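The button and I

Since January my job title has had the word "supervisor" in it. What I supervise is an arm. It has one elbow and no opinions, and it has already outlasted two of my coffee mugs.

Some background for people who came here for the sourdough posts. I work at Cutby, where we refurbish the control boxes that go on packing machines. Every box that comes back has its buttons pressed, its knobs turned and its lid checked before it ships out again. For 14 years a person did this. For the last six of those years the person was me, and I was good at it, in the way you can be good at standing in line. You press, you listen for the click, you look at the little light, you write it down. On a heavy day I'd get through 530 presses and go home with a thumb that wouldn't open a jar.

Then Koen Desmet, who runs our floor, came back from visiting Meijer with a look on his face. I know the look. The last time he had it we got standing desks.

The plan was called Skutard. I have no idea what it means, and I've asked. Skutard would do the pressing and we would do "the interesting part." A slide said so, with an arrow on it. Els Mertens asked what the interesting part was, and Koen said that would become clear as we went along, and moved to the next slide, which was also an arrow.

To be fair to him, nobody lost their job. Jozef Dekker went over to shipping, which he'd wanted for ages because of the radio. Els does repairs full time and is noticeably nicer before lunch. Kobe Hermans got sent on a course and came back able to talk to the software people in their own language, so now he has to, most mornings, with his coat still on.

And I got the arm. Or the idea of the arm, because for the first couple of months everything happened in simulation. I'd pictured myself next to a machine in safety glasses, looking competent. What I got was a second monitor and a chair that tilts. The software runs the job over and over on screen, and I say whether what it did would pass on our floor. Did it come down straight? Did it catch the rim on the way in? Would I have let a trainee do that? (No. I wouldn't have let a trainee near half of it.)

It's a strange thing to be asked how you press a button. I'd never once thought about it. Ineke Groen from the software side sat with me for 44 minutes with a notebook and wanted to know which way I come in, how far off I stop, and how I know it's gone down. I told her you just know. She wrote that down, very politely, and then asked again. 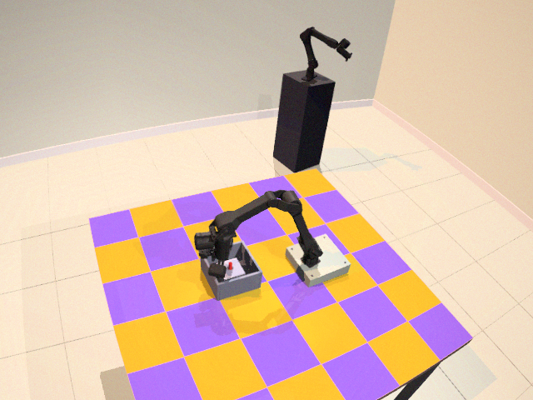 So we went through it properly. You come in from above, because if you come in from the side you snag on the box. You slow down before you touch anything. You push until it stops pushing back, and then you quit, because the ones who keep leaning on it are the ones who crack the panel. I'd been carrying all that around for years and it filled less than a page. I felt a bit robbed, to be truthful – and also a bit flattered, since it took them weeks to get it working.

What I miss is dumb stuff. Jozef and I used to work across from each other and could have a whole conversation without looking up, press, click, did you see the game, press, click. You can't do that when one of you is in shipping and the other is watching a screen. The bench was boring but it was boring with company.

What I don't miss is the thumb. I opened a jar of pickles last night on the first try and stood there in the kitchen feeling like a circus strongman.

Koen says the next stage is called Zimel. He has a slide. I've asked if my chair can stay.

Contact | Copyright, all posts by the author | Back to top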